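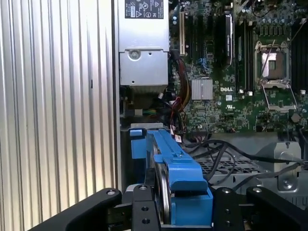 Clistik(クリスティク)は、電子機器の分解・保守作業を対象としたロボット制御用ソフトウェアスタックである。手首部カメラの画像と力覚情報を用いて、筐体内の部品の把持、引き抜き、挿入を計画・実行する。開発元はSkenoraで、設計の中心となったのはTeun Claeysである。

概要
名称は、開発初期に扱われたスナップ式固定具の動作音に由来する。当初は挿入制御のみを行う単体ライブラリであったが、のちに認識部と計画部が統合され、現在の構成となった。主な対象は、デスクトップ型コンピュータの筐体にあるドライブキャリア、拡張カード、メモリモジュールなどである。

構成
ソフトウェアは認識、計画、制御の三層からなる。各層は独立したプロセスとして動作し、共有メモリ上のメッセージキューを介して接続される。

認識層
手首部カメラの画像から部品の領域分割と6自由度の姿勢推定を行う。筐体内部では金属面の反射が強く、ケーブルが部品の輪郭を遮ることも多い。樹脂製のドライブキャリアは周囲の金属部品と色が異なる場合に検出が容易で、青色のキャリアでは色相による候補抽出が輪郭照合の前段に置かれる。ケーブルは剛体として扱わず、占有確率を持つ領域として計画層に渡される。グリッパの指自体が画像下部に写り込むため、関節角から生成したマスクで該当画素を除外する。

計画層
把持候補の生成と経路探索を担当する。ドライブベイのように挿入方向が一軸に限られる対象では、ベイ開口部の手前に事前姿勢を置き、そこから先を直線経路に拘束する。探索には双方向RRTを用い、候補が20件に達した時点で打ち切って、ケーブル領域との干渉コストが最小の経路を選ぶ。

制御層
挿入と引き抜きにはアドミタンス制御を用いる。挿入軸方向の目標力は既定で6 N、中断の閾値は40 Nである。横方向の剛性は低く設定され、レールとの接触によって生じる位置ずれを吸収する。接触力が閾値を超えた場合は動作を停止し、事前姿勢まで後退したうえで姿勢推定をやり直す。再試行の上限は設定ファイルで指定する。

開発ツール
付属のStekolportは、画像、関節角、力覚の記録を共通の時間軸上で再生するログ閲覧ツールである。挿入の失敗箇所を特定する用途に使われるほか、記録した力覚波形を制御層に入力し、実機を用いずに閾値の変更を検証できる。シミュレータとの接続にはWuytsと呼ばれる中間層を用いる。

制限
ラッチの解除を伴う部品については、ラッチの形状を事前に登録する必要がある。また、対象部品の可視面積が輪郭モデルの70%を下回ると姿勢推定は無効と判定され、カメラ視点の変更が要求される。ケーブルコネクタの着脱は試験的機能の扱いで、既定では無効化されている。

関連項目
アドミタンス制御
ビジュアルサーボ
ペグ・イン・ホール問題
動作計画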